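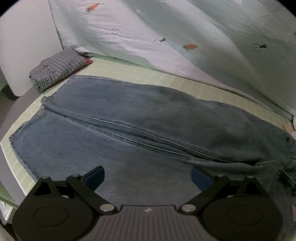
Avidero F2 folding station

Home > Laundry > Folding and sorting

Price: £1,728 ex VAT
Hire: £158 a month, 12 months minimum
Lead time: made to order, next batch October

We stock the F2 and we'll sell you one, but please read this page first.

What it does
The F2 is a bench-mounted arm with a two-finger grip and an overhead camera. You lay a garment flat, pick the type on the screen and it makes the folds. Towels and pillowcases come out square nearly every time.

What it doesn't do
Jeans are the trouble. Avidero's leaflet lists denim as supported. On our bench it managed 27 pairs in a morning, with one of us standing by to pull the legs straight and turn out the hems. Gaetano Tedesco, who runs our workshop, did the same pile by hand before his tea break. It won't take clothes from a basket, it won't turn anything right side out, and a thick seam at the crotch will often stop it.

Who might want it
Small hotels with a lot of flat linen and a spare bench. For a family wash we can't see the sense in it yet.

Specification
Bench space needed: 610 mm deep, clear on both sides
Grip: two padded fingers, replaceable
Power: ordinary 13 amp plug
Software updates: first year included, then charged by Avidero

Often bought with
Nair non-slip bench cover
Foker finger pads (pair)
Prevotberg folding board, manual, no plug required

Demonstrations by appointment. Bring your own washing, and include the awkward stuff.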